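Speaker notes – Good Practice for Shared Spaces Where Hand-Held Grippers Are Used
Autumn safety and standards session, Ketberg
4 October 2020

Slide 1. Opening

Good morning, and thank you for coming in on a Sunday. The subject this morning is the working rule set for hand-held gripper stations, adopted at the Ketberg site and now under review at Sukeck. The session covers the room, the tool, the operator and the record. It does not cover fixed arms behind guarding, which have their own document and their own session in the afternoon.

(Check that the handout has reached the back rows before moving on.)

Slide 2. Why a separate rule set

The older site rules were written for machines that are bolted down. They assume a fence, a gate and a stop button within reach of the gate. A hand-held gripper has none of these. The operator carries the tool, the operator is the moving part, and the hazard goes wherever the operator walks. When Le Goff reviewed the old rules for us, 29 of the clauses could not be applied to hand-held work at all. The draft in your handout replaces them with 5 sections.

Pause for questions on scope only. Questions on training hours should wait for slide 6.

Slide 3. The room

Section 1 deals with the room. Most of our stations share a floor with other activities, and the rule set accepts this. It asks for the following.

Each station has a named work surface, and that surface carries only the items listed on the task sheet. Walking routes to the doors are kept free at all times. Furniture that is not in use is moved to the wall. Stored water, packaging and loose boards are kept out of the operator's turning circle. Cables do not cross a walking route unless they are covered.

The turning circle is measured with the operator's arms fully extended and the tool in hand. Please stress this point. Several sites measured it with the arms at rest, and the result was too small to be of use.

Slide 4. The operator in a headset

Section 2 applies whenever the operator wears a headset. A person in a headset is treated as having reduced awareness of the room, whatever the maker says about the see-through view. A second person must be present as observer, and the observer does not operate a tool during the same run. Anyone who needs to pass the station speaks first and waits for an answer. 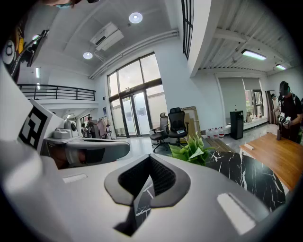
Operator in a VR headset at the wooden table; marker-tagged gripper finger at left.

Masks and other health measures follow the current site notice and are not repeated in the rule set. The headset is wiped down between users. The operator removes it before leaving the station – this includes short trips to the next table.

Slide 5. Markers and tool condition

Section 3 covers the tool. Square markers fixed to the fingers must be flat, clean and fully printed. A marker that is scratched, lifting at a corner or covered by tape is replaced before the next run. Markers are never redrawn by hand. The gripper opening is inspected at the start of each shift, and a finger that does not close evenly is taken out of service.

Tools are put down on a stable surface with the fingers clear of the edge. They are not left on chairs.

The inspection form is Form 1019. Copies from before October should be discarded, as the marker check was missing from them.

Slide 6. Training and records

Section 4 sets out training. A new operator completes 70 supervised runs before working with only an observer present. Experience at another site may be counted if the log can be produced. Brilau has asked whether simulator time may be included, and the present answer is no.

Section 5 concerns the record. Each session log states the station, the task sheet, the tool number and the result of the inspection. People who may come into view of a recording device are told before the session starts, and the notice is posted at the entrance. If a person objects, the station is turned or the run is postponed. Near misses are entered on the day they happen, in plain words.

Slide 7. Next steps

Written comments on the draft go to the standards desk at Ketberg by the end of the month. Comments should give the section and the line. Sukeck will run the rules as a trial on two stations and report at the winter session.

Leave the contact slide up during questions. The room must be cleared by noon.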